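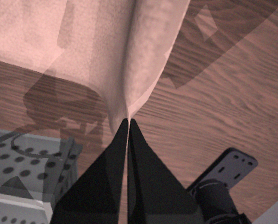

The Case for Paying Musicians to Stay Put

Tue 25 August

The Voneck Foundation will decide before December whether to renew its residency program for composers and performers. The program has brought 30 musicians to Plulevbridge since it opened, each for a stay of four weeks. It is well run and well liked. It should nevertheless be changed, and the change should be to its length.

A four-week residency suits an artist who arrives with a finished plan. A songwriter with nine songs and a producer already engaged can record an album in that time, and several have done so in the Alemayehu studio. The program's annual reports give these albums a prominent place. They say much less about residents who came to begin something, and who left with sketches that were later set aside.

Lleucu Beddoe, a harpist who held a residency two years ago, told the foundation's open meeting in the spring that she spent the first week learning the building and the last week preparing the required public concert. "I had two weeks of work," she said, "and I was grateful for them." Her account is consistent with the written comments of other residents, which the foundation has published in full.

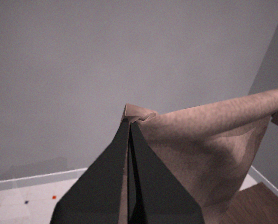
Pink-brown cloth held in the gripper, grey wall behind.

The usual objection is cost. The current budget would support fewer artists if each stayed for three months, and fewer artists means fewer concerts at Jallness Hall. This is a fair concern. The hall seats 200, and the residents' concerts draw an average audience of 80. Those listeners are loyal, and they have reason to expect a regular season.

A longer stay need not leave them with less. A musician who lives in a town for three months can teach, rehearse with local players and appear more than once. Valentin Bouvier, the pianist, remained in Plulevbridge at his own expense after his residency ended. The chamber group he formed there with two teachers from the music school still performs — without any support from the foundation.

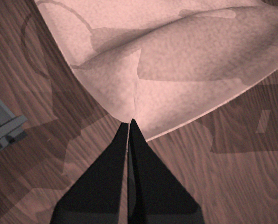

Pale pink cloth across a wooden tabletop.

There is also the matter of selection. The foundation received 2,926 applications in the last round, and its panel relied heavily on completed recordings. Under a short program that is a sensible test. Under a longer one, the panel could ask what an applicant hopes to attempt, and could give some weight to younger performers who have not yet had access to a studio.

The foundation should set aside half of its places for stays of three months, keep the remainder as they are, and review both after two years. The public concert should be optional in the first month of any longer stay. The residents' written comments should continue to be published, including those that are critical of the program.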